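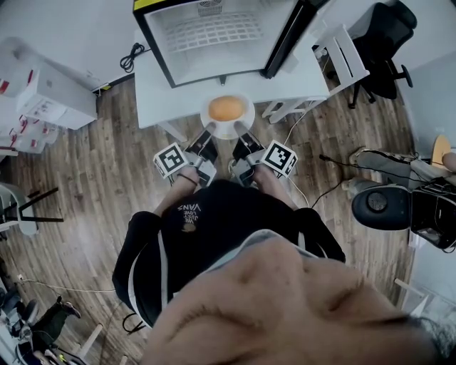
Mini fridge FAQ - break room, Bassey floor

Who do I ask about the fridge?
Refugio Cervantes. If he's out, Jytte Grímsdóttir.

What can go in?
Lunch, snacks, fruit, drinks. Small stuff only. One item per person when its full.

Can I leave food on a plate?
Yes, small plates. Cover it and put your name on it. No name, gone by 7 p.m.

Does it fit a pizza box?
No. Please stop trying.
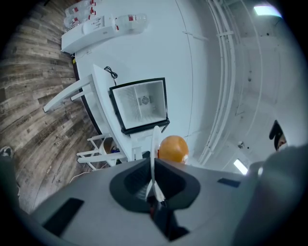 How long can things stay?
Until the end of the week. Anything older gets tossed, container too. Leftovers from the Groslow lunches - same rule.

Can I move the wire rack?
Sure, lift it out gently. Put it back after. A new one is 16 dollars and takes forever to ship.

Why isn't my drink cold yet?
Give it a few hours. Door shut the whole time, all the way.

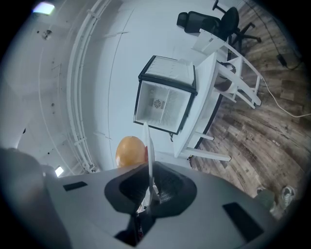 Why can't I push things right to the back?
Air has to move or nothing cools evenly. The little round fan vent is on the back wall inside, so leave a gap in front of it. Bags are the worst for this, they slump over.

Who cleans it?
Whoever spills, wipes. Full clean is once a month, next one in Febuary. Take your food out the night before.

Something leaked and I don't know whose it is?
Wipe it anyway, then tell Refugio.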